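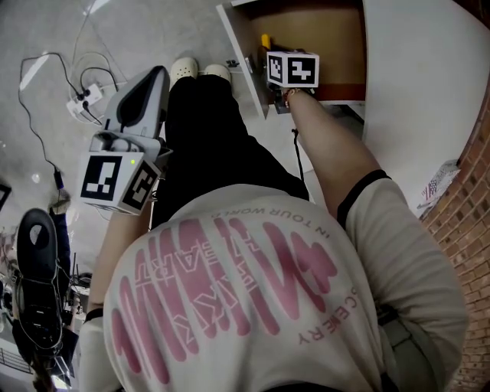
本页最后更新：2023年2月15日

居室设计基础　第四讲讲义
低处的柜子：高度、深度，还有人的腰

各位同学好。上一讲我们在窗户和采光上花了太多时间，结果柜子那一节只来得及开了个头，就被下课铃打断了，实在不好意思。这份讲义把没讲完的部分补上，再加上今天要讲的内容，所以比平时长一些，大家泡杯茶慢慢看就好。讲义里有些话我课上会讲得更啰嗦，有些例子课上反而可能忘了提，两边对照着看最保险。

一、先从一个老问题说起

每年开课我都会请大家回家做一件小事：打开家里最低的那层柜子，看看最里面放着什么。收上来的答案年年都很有意思。有同学找到了搬家时带来、一次也没有拆过的锅，有同学找到了外婆腌菜用的坛子，去年的Chiamaka Isah同学翻出来一整套没用过的蛋糕模具，后来她在期末作业里专门为这套模具设计了一个抽屉，画得非常好，图纸我一直留着，想看的同学可以来办公室找我。

低柜的麻烦就在这里。从平面图上看，它占的面积和吊柜差不多，容量甚至更大，可是真正每天被用到的，往往只有靠门口的那一小条。再往里的地方，人要弯下去、蹲下去，有时还得跪下来，手伸进去又挡住了自己的光线。日子一久，里面的东西就慢慢被忘记了。我们做设计的人画图时站在图纸的上方往下看，什么都看得清清楚楚，很容易忘记住在里面的人是从另一个角度看这只柜子的。

二、人是怎样够到低处的

请大家先放下笔，在座位旁边站起来，试着去摸自己的鞋面。（课上我们会一起做，腰不好的同学坐着看就行，千万不要勉强。）

摸得到鞋面的人，去拿低柜里的东西却不一定轻松，这两个动作其实很不一样。摸鞋面时手在脚的正上方附近，重心还算稳。拿柜子里的东西时，手臂要往前伸，头也跟着往前探，身体就得把臀部往后送来找平衡。柜子越深，手伸得越远，人就越不稳，很多人这时候会不自觉地用另一只手去扶台面边缘，或者撑在膝盖上。

常见的姿势大致可以归成下面几种，我按自己的习惯起了名字，考试的时候大家用别的叫法也完全可以，只要说得清楚：

直腿弯腰。膝盖基本不弯，上身折下去。速度快，拿轻东西时人人都会这么做，拿重东西时腰上负担很大。

全蹲。脚跟着地或者抬起，身体压得很低，眼睛能看到柜子里面。膝盖不好的人做不来，穿着窄裙子也做不来。

单膝跪。稳当，看得清，也方便两只手一起用，缺点是地面要是又凉又硬，跪久了谁都受不了。

坐小凳。很多上了年纪的人最后都会走到这一步，凳子平时放在哪里，也就成了设计的一部分。

Edeltraud Baumgartner老师早年给我们上课时常说，看一户人家的厨房，先别急着看橱柜，先看看有没有一张小凳子。我当学生的时候觉得这话有点玄，后来自己跑了许多户人家量尺寸，才慢慢体会到她的意思。小凳子在哪里，这家人真正干活的地方就在哪里。

三、几个尺寸

尺寸这一节大家总嫌枯燥，我尽量讲得短一点（虽然每年都没做到）。

台面高度。本课程的练习统一按84厘米来画。请注意这只是练习用的数字，方便我批改，各位将来遇到真正的住户，一定要请人站到台面前，让他切一会儿菜，看看肩膀有没有耸起来，再来定高度。个子高矮相差很多的夫妻共用一个厨房，怎么定都有人吃亏，这时候可以考虑把备菜的一段和水槽的一段做成不一样高，具体的做法留到第六讲。

低层搁板的深度。练习里请采用32厘米。有同学会觉得太浅，浪费了后面的空间。我的看法是，放在伸手就能拿到的地方的一只碗，比藏在深处的一摞碗有用得多。后面剩下的空间可以走管线，也可以做成从另一侧打开的柜子，Prullia那套样板间里就有一个很聪明的做法，餐厅那一侧开门放桌布，厨房这一侧开门放锅，两边各用各的。

踢脚的高度。练习里取14厘米。踢脚往里收一点，脚尖可以伸进去，人就能站得离台面更近，弯腰时也少探出去一截。画剖面的时候请把踢脚画出来！上学期交上来的作业里，漏画踢脚的实在太多，我一张一张补铅笔线，补到后来眼睛都花了。

柜门开启角度。普通铰链按90度来画，另外请用虚线标出门扇扫过的范围。画完以后，在旁边画一个蹲着的人。人和门扇要是重叠在一起，说明这扇门打开后会碰到膝盖，或者人得先往后退一步才能蹲下，这种情况在狭长的厨房里特别常见。

四、门、抽屉，还是敞着

每次讲到这里，教室里总要分成几派，争得很热闹，我很喜欢听。

平开门的好处是便宜、结实，合页坏了自己也能换，里面的搁板想挪就挪。坏处前面已经讲过，里侧的东西不好拿，门扇还占地方。开门的方向也值得多想一想，门应该朝着不挡路的那一侧打开，可是左撇子和右撇子的习惯又不同，最好在现场比划一下。

抽屉的好处是东西跟着抽屉一起出来，人站着从上往下看，一目了然。坏处是贵，滑轨要买好的，装满了锅以后分量很重，力气小的人拉起来费劲，小孩子还喜欢把它当台阶踩。Suleiman Nwosu同学家里就因为这个换过一副滑轨，他上课时讲得绘声绘色，把大家都逗笑了，不过家里有小孩的住户，这一条请务必记在访谈表上。

敞开的搁板最容易被初学者忽略，也最考验住户的脾气。爱整齐的人用起来很舒服，拿取少了一个开门的动作。不爱整齐的人过不了多久就会在前面挂一块布帘。布帘也没有什么不好，我自己家水槽下面就挂着一块，是用旧床单改的，洗起来方便极了。

我个人的偏好是，最低一层做抽屉，水槽下面保留平开门，常用的大锅放在敞开的搁板上。这只是偏好，同学们要是有不同的主意，请大胆画出来，说得出道理我一样给高分。

五、低处该放些什么

有了好柜子，还要想好往里放什么。我给住户做访谈时，喜欢把东西按用的次数和分量来分。

又重又常用的，比如每天煮饭的锅，最好放在腰的高度附近，台面上给它留一个固定的位置也很好。重而不常用的，比如过年才搬出来的大蒸锅，放在最低一层很合适，掉下来也砸不到人。轻而不常用的可以往高处放。轻而常用的最自由，放哪里都行，于是往往放得到处都是，最后谁也找不着。

瓶装的油和酱油请不要直接放在最低一层的深处，瓶子倒了不容易发现，等闻到味道的时候板子已经吃进去了。一定要放的话，底下垫一个带边的浅盘，连盘子一起端出来。清洁剂之类的东西，家里有幼儿或者养了宠物的，请挪到高处去，水槽下面那个位置虽然顺手，却也正好是小手够得着的地方。

米和面粉受不得潮，靠外墙的低柜要特别小心。去年12月我去Tijani的一户人家回访，女主人很热情地留我吃了饭，饭后她打开柜子给我看，靠墙的那一袋面粉底下已经结了块。后来我们在柜子背后留出一条通风的缝，又在踢脚板上开了几个小孔，她写信来说好多了。这封信我会在课上传给大家看看，字写得很漂亮。

六、地面也要一起考虑

讲低柜就不能不讲地面，人蹲着、跪着的时候，身体和地面是直接打交道的。地砖好擦洗，可是冬天冷；木地板跪着舒服，水槽前面却容易泡坏；水泥地面耐用，近几年也有不少年轻人喜欢它的颜色，要注意做好封闭处理，不然油渍渗进去很难弄干净，硬度也摆在那里，站久了脚跟会疼，最好在常站的位置铺一块可以拿起来洗的垫子。垫子的边缘要薄、要服帖，卷起来的边角很容易绊人。

照明也是同样的道理。天花板上的灯再亮，人一蹲下来，自己的影子就把柜子里面遮住了。在柜体内侧靠前的位置装一条小灯，开门就亮，费用不高，住户几乎都会喜欢。要是预算实在紧，把柜子里面做成浅一点的颜色，也能看得清楚许多。

七、本周练习

练习一。选家里或宿舍里的一只低柜，量出它的高度、深度和门的开启范围，画一张平面和一张剖面，比例自定，请把踢脚画上去。

练习二。请一位家人或室友从这只柜子里取出最里面的一件东西，你在旁边安静地看，把他的姿势、手扶在哪里、脚站在哪里都记下来，简单的小人图就可以，不必画得像。事先不要告诉他你在看什么，画完以后再请他吃点水果，谢谢人家。

练习三。根据前两个练习，提出一处改动，只能改一处。写半页纸说明你为什么选这一处，花费由谁来承担，住户需要改变什么习惯。

图纸请交到助教Titilayo Omoregie那里，电子版和纸质版都收，纸质版麻烦折好再放进信箱，不要卷成筒，卷成筒的图纸摊开来总要用四本书压着，她的桌子没有那么大。

八、课外可以看看的

Bello Ekwueme编的《Zurkia住宅测绘集》，图书馆二楼有一本，只能在馆内看。里面厨房的剖面画得极细，连挂在墙上的漏勺都画了，翻一翻就知道什么叫耐心。

Drarnance展厅的低柜样品，平日下午可以进去自由开合。去的时候记得带上卷尺，跟门口的工作人员打声招呼，他们对学生一向很客气。

上一讲的采光计算有两位同学来问过，窗台反射那一项的算法我另外写了一页，和这份讲义放在同一个文件夹里。下一讲讲高处的柜子和梯凳，请大家穿一双底子平、不打滑的鞋来上课。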